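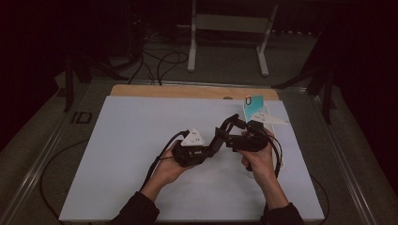 Vol. 3, p. 249

3.2 The phone case task

Of the household jobs in our set, fitting and removing a phone case gave us the most trouble to write down. People do it without thinking, and when asked to explain it they tend to say only that you "push it on". We settled on a plain wording: pick up the case by one side, line up the camera opening, seat one corner, then press along the long edges until the rim sits over the phone.

Cases were bought from Leclerc and Pondberg in August. We chose soft shells over hard ones because a soft rim gives a little at the corners, and most of the skill lies in using that give. Colour was left to the buyer.

The work surface matters more than we had expected. On bare wood a case slides when it is pushed from one end, and people then chase it across the table. A pale, flat covering helped with the sliding, but it made light-coloured cases harder to pick out.
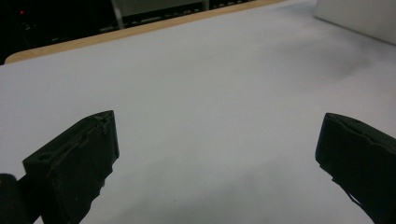

We kept the pale covering all the same. Many kitchen benches and desks at home are just as light, and a task that only works on a dark background would be of little use to anyone. Lighting was left as it was in the room — ordinary indoor light, with whatever shadows fell across the table.

Where to hold the case was the next question. Our first instructions, based on the Miltov list of everyday handling tasks, asked for a grip at the middle of the long side. A soft shell bows inward there when squeezed. Holding it at a corner keeps the shape better, though the far end is then free to swing.

Figure 3. A soft, translucent phone case held at its corner.
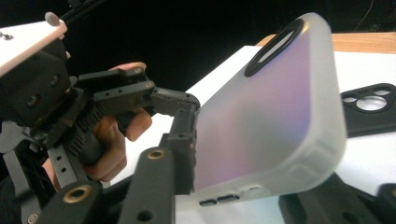 Rosine Collet thought the corner grip was right for taking a case off but wrong for putting one on, and asked that the two be treated as separate tasks. We agreed, and they are listed separately in the results. Button openings are not scored in either task, although a case put on back to front is marked as a miss.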